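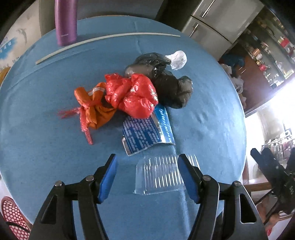
Kondeck Soft Waste Sorting — Automation Crew, Bench Notebook

March 2, 2025
Vinh Dương

Soft plastics on the blue cloth. Red bag, black bag, the orange bundle with the red stringy bits, the clear ridged tray, the flat blue packet. I've wanted to get to mixed piles for ages and I'm pretty chuffed we're finally there, because single items on a bare bench were never going to look like the line at Fluvham. On the line everything is tangled up with something else.

Recording tally stands at 3,443 picks, of which 1,994 have been through review and kept. The rest are a mixture of not looked at yet and thrown out. Most of the throw-outs are my own early ones, where I closed the fingers too fast and then had another go without stopping the recording. Slow is fine! The training side doesn't care if you take your time, it cares if you dither.

Things to hang on to about the materials:

Thin film (black bag, red bag) wants a pinch low down with both blue pads flat. If you go for a puffed-up bit you mostly grab air, and the bag slides out as you lift.

The clear tray is a pain. The ridges throw the light straight back at the camera, and where there isn't glare it's nearly the same blue as the cloth underneath. Pick it by the lip. Khải wants a run on a different cloth colour to see whether the model is learning "tray" or learning "glare", and I think that's a cracking idea.

Stringy stuff: leave it attached to whatever it's wrapped around and lift the lot. The sorters on the line do exactly this. I'd been carefully separating it, and Thiện pointed out that I was teaching the robot to be slower than a person who's been doing the job for years.

Which brings me to the bit I'm most excited about. When we started, the plan had engineers doing all the recording and sorters getting the finished arm wheeled in at the end. Now the sorters are picking up the hand grippers themselves, and their recordings are better than ours by a mile. Thiện's bag picks have a little quarter turn of the wrist before the lift, which wraps the loose film around the fingers. He had no idea he did it until we played it back. That quarter turn has gone into the guidelines.

It has changed the shape of the day, too. Recording sessions are on the roster as proper paid time, an hour in place of an hour on the belt, and the hour off your feet is popular. Review is done by whoever is next on the roster, so you get a sorter telling an engineer that the pick is rubbish. Good for everyone, I reckon. I've been told mine are rubbish three times this week.

The less comfortable part is what happens once the arm goes on the belt. Dorian has the draft of the new roles: belt picker becomes "cell operator", one operator to a Cakach cell, clearing jams and taking the pieces the arm refuses. Same pay grade in the draft. I asked whether the grade should go up, seeing as the job has more in it, and he's taking that to the next site meeting. Also raised: the arm leaves the awkward stuff behind, so a person's whole shift could turn into nothing but awkward stuff. Nice for the throughput chart, less nice for your wrists. We need to measure that properly during the trial and not guess. 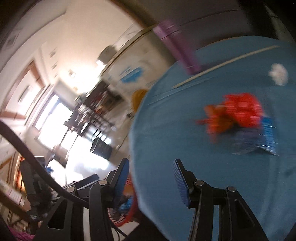
Tuấn Võ reckons the wrists question is the one to settle first, and that he'd happily mind a cell all day so long as he can still swap onto the belt when he's had enough of listening for the fault buzzer. He also wants the stop-and-clear button where a left-hander can reach it, and he'd like to know who gets rung when it jams on night shift.

All fair. I've got the button on the layout drawing now, both sides of the guard. Night shift cover I can't answer — passed to Dorian.

To do:

Another 300 mixed-pile picks, sorters only, before we retrain. Swap the pile around between picks, we all keep putting the red bag in the middle.

Second cloth colour for Khải's glare test.

Re-tag my early picks so review can skip them.

Write up the quarter turn with a short clip, Thiện to check the wording.

Belt trial is still down for July. I'd love it to be sooner, but I'd sooner have the roster sorted.

Last updated: same day, after review, by Khải Khúc (tray note)

Recent entries
Finger pads: when to change them
Thiện's wrist turn, first playback
Cakach cell guard layout, second go
Notes from the Fluvham belt walk
Draft operator role — comments so far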